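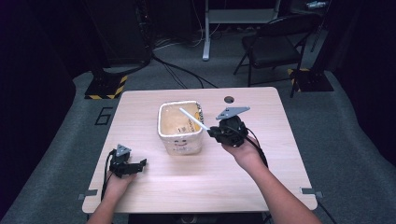

十一月 周五 下午四点多

胶水对比，第二轮。先说结论：我还是不信Totex那张说明书。

起因是Okdale那批椅子退回来修，横档和椅腿的榫头松了一半。Holger Wikström上个月来信，说他们在Løken的铺子里已经全换成Totex的单组分胶，开放时间长，冬天也不怕冷，力气还比老胶大。说明书上写剪切3000牛，没写试件多大，没写什么木头，没写含水率，也没写几个试件取的平均。这样的数字我可以在饭桌上随口编十个。

所以自己做。山毛榉，同一块板上顺着下料，编号按下料顺序走，单号涂老胶，双号涂Totex，免得一边全是好料。一共26个搭接试件，搭接面用同一块样板划线。涂胶是小梁涂的，我夹。夹紧力没有表，只能靠扭力扳手，这一点我自己先承认不严谨。

放了三天，今天上午开始拉。压力机是Irkedport那边淘汰下来的旧货，指针有一点回程间隙，读数我只信到十位。

老胶：最高的2120牛，最低的那个不到它的八成，断口一看就明白，有一角根本没沾到胶。这个不剔除，照记。上次小梁把“明显有问题”的都剔了，剩下的当然漂亮。

Totex：平均比老胶高一点点，可是散得更开。有3个是沿胶层整齐剥开的，木头一根纤维都没带下来，像撕标签。另外几个连木头一起扯坏，那才是胶该有的样子。同一瓶胶，同一个人，同一天，差别这么大，平均值高那一点我看不出有什么意义。

可能的原因，随手记：
一、涂得太薄。小梁习惯了老胶，老胶多了会淌，他手就轻。
二、刨完到上胶隔了一夜。老胶好像不在乎，新胶说不定在乎。
三、屋里太干。暖气开了以后湿度计一直趴在下面，这种胶据说要吃水汽才固化。
四、胶本身就这样。

我倾向三，但是没有证据，先别往外说。Holger那边靠海，湿度跟我们不是一回事，他说好用也许是真好用，只是搬到这里不算数。他信里说“从来没开过一个”，我问他拉过试件没有，他说没有，客人没退货就是证明。椅子退货通常要等两三个冬天，他换胶才几个月。

还有一件事。开放时间说明书写得很宽裕，我掐表试了一块废料，还不到他们写的一半，表面就起皮了，手指按下去不拉丝。小梁说起皮也能粘，里面还是湿的。也许。再做一组，专门等起皮以后合上，看看谁对。

另：夹子不够用，这次分了两批夹，第二批比第一批晚四十分钟。回头翻编号，剥开的那几个有两个在第二批里。样本太小，说明不了什么，但记在这里，免得以后忘了。

小梁提议干脆两种都用，榫头用老胶，座板用新胶。我不反对，但修的时候谁记得哪里是哪种？皮胶还能加热拆开，Totex这种拆不开，只能锯。光凭这一条，老椅子我就不想碰它。

下周要做的：
同一块板再下一批料，当天刨当天胶。
一半试件先在背面抹一点水，等五分钟再上胶。
涂胶量用秤，不用眼睛。
夹紧全部一次完成，去隔壁借夹子。
Okdale的椅子先不动，谁催都不动。要是非得赶，就用老胶，我签字。

试件断口都留着，用铅笔写了号，放在窗台左边的纸盒里，别当柴火扔了。剥开的那3个单独包着，我想寄一个给Totex，看他们怎么讲。估计会说是我们操作不当。

六点补记：起皮那块废料刚掰了一下，开了，没怎么用力。固化时间确实不够，不算数，周一再掰另一块。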